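Moving Mum's sewing things into one room, where do I even start?

Home and Hobby Forum > Sewing, Knitting and Mending > Storage and Workspaces

jadwiga_m
Posts: 28

Hello everyone, I've been reading along for a while and thought I'd finally join in. My mum has had to give up the big house and she's passed me all her sewing things, which sounds lovely (and it is lovely!) but I now have fabric in the hall, fabric under the bed and a biscuit tin of zips that I keep tripping over. I've been given the small back bedroom for it, and my husband has very kindly said he won't ask when it'll be finished.

What I'd like to know is how you all sort your fabric. By colour? By type? By what you mean to make with it? I started by colour in January and it looked beautiful for an evening, and then I couldn't find a bit of plain cotton lining to save my life.

Jadwiga Marciniak

Shewit A
Posts: 2157

Welcome, Jadwiga! What a thing to be handed, and what a job too. I'd go by type every time. Cottons together, wools together, anything slippery in its own place where it can slither about without taking the rest with it. Colour is for quilters, bless them, and I say that as somebody who is married to one.

Before you buy a single thing, clear a table and put an old cloth over it, then work through one box at a time. I did mine in the evenings with the radio on and it took me 9 of them, but I stopped a lot to stroke things. I use plain white plastic boxes without anything fancy about them.
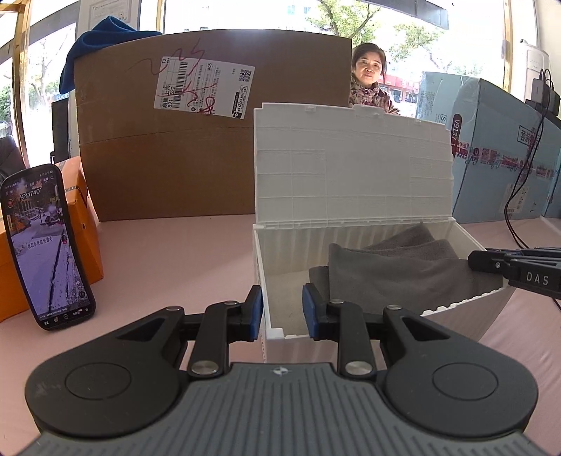 Storage box on the table, pink cloth underneath.

Write on the end of the box and on the lid as well, as lids wander. And keep a little notebook with the lengths in it, so you're not unfolding four metres of tweed to find out it's three and a half.

heino_s
Posts: 412

I'm going to disagree with Shewit, very fondly, as I usually do. Plastic is fine for cottons but I wouldn't put wool in it for years on end. My grandmother kept hers in pillowcases on a shelf, and I've still got a coat length of hers that is as good as the day she bought it. Shut it in a lidded tub in a back bedroom that gets a bit damp and you may well open it to a nasty smell. I did, and I lost a very nice herringbone.

Also, I sort by project. If I've bought fabric for a shirt, the pattern, the buttons and the thread all go in the same bag. Otherwise I spend my whole Saturday allowance of good humour looking for buttons.

Shewit A
Posts: 2158

Heino, your herringbone was put away damp, you told us so yourself in the moth thread! Dry wool in a dry room will be quite happy. But I'll give you the pillowcases, they're a good idea for anything precious.

Project bags only work if you finish projects, my dear. I'd have a room full of bags.

vittoria_grasso
Posts: 163

Can I put in a word for drawers? I had boxes for years and whatever I wanted was always in the bottom one. I found a second-hand Velleo chest with shallow drawers, and now I fold everything round a piece of card and stand it up on edge like books, so I can see the lot in one go. The runners stick a little and I rub a candle along them now and then.

Jadwiga, about the zips: safety-pin them together by length. It's dull work but you can do it in front of the telly.

Eugeniusz
Posts: 77

Vittoria is right about drawers, though they're heavy once they're full, so think about your floor if the house is old. Please do keep your mother's handwritten labels if there are any. My wife threw away the ones on her aunt's patterns and has been sorry ever since.

jadwiga_m
Posts: 29

Oh, you are all so kind, thank you. There ARE labels, Eugeniusz, on scraps of envelope, and one just says "too good for aprons", so that one is staying exactly where it is. I think I'll do boxes by type for the cottons, pillowcases for the wools to keep Heino happy, and I'll keep an eye out for a chest.

Next question, if you can bear it: does anyone know whether thirty-year-old elastic is ever worth keeping?

heino_s
Posts: 413

No.

Shewit A
Posts: 2159

For once we agree. Give it a tug and listen to it crackle, then put it in the bin and have a cup of tea.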